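Pralis hand gripper: faults and safety

Why did my gripper stop with error 63?
The jaws met more resistance than they expected. Thick or fuzzy fabric is the usual cause. Let go of the item, wait 2 minutes and start again.

The jaws won't open. Can I pull them apart?
No. Switch off at the mains first, then call the Patelbridge workshop on extension 991 and ask for Wilma Verbeke.

Can I carry on with rolled socks?
Yes, if the jaws close round the middle of the roll. Keep your fingers clear of both arms.

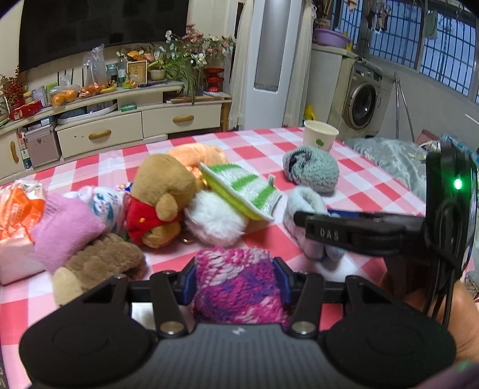

When should I report a fault?
After 3 stops in one session.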